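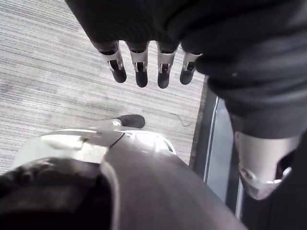

Why did the second batch of plum dye come out gray when the first came out red?
The rinse water. Batch one was rinsed in rainwater from the barrel, batch two from the tap, and the tap here is hard enough to shift the color on its own.

11 July 2019

Dye bench, wool samples for the Lasent blankets.

Pulled both sets off the line this morning and laid them side by side by the window. The rainwater skeins are a dull brick red. The tap water skeins went slate with a green cast near the ties. Same fleece, same alum, same pot, same time on the heat. I had blamed the pot at first and spent too long scrubbing it.

Test to check: cut 5 short lengths from the leftover Balis yarn and dyed them together in one jar. Rinsed two in tap water, two in rainwater, left one unrinsed. The tap pair turned within a minute. A splash of white vinegar in the bowl brought most of the red back, though a bit browner than before. The unrinsed one looks like the rainwater pair so far. It still bleeds when squeezed, so it will need a rinse at some point anyway.

Strips dipped in the tap water read well to the alkaline side. Rainwater read close to neutral. I did not write down the exact shades on the chart and the strips have since faded, so repeat that with fresh ones.

The Sarnex scale is drifting again. Weighed the alum three times and got three answers. Put it back on the stone slab and it settled, so please leave it there and keep the kettle off the same slab.

Recipe as it stands for the next red batch:
Wool, 52 g, soaked overnight in rainwater
Alum at the usual strength, one hour, no boiling
Plum bark, chopped small, simmered the day before and strained twice
Cool in the pot, lift out, rinse in rainwater only
Dry in shade

The bark from the Hao orchard is nearly gone. There is one sack left, damp at the bottom, and I spread that part out on newspaper. If it smells musty by tomorrow I would throw it out – not worth spoiling a skein to save a handful of bark.

The gray is not bad, by the way. Kept the three best skeins and tagged them under sample number 2326 in case Lasent want a border color. Light test started on both: half of each card covered with foil, south window, to stay up until the end of July.

To do: lid for the rain barrel, more test strips, ask for the dry bark from the upper shed. Also label the vinegar jar, it looks just like the alum solution.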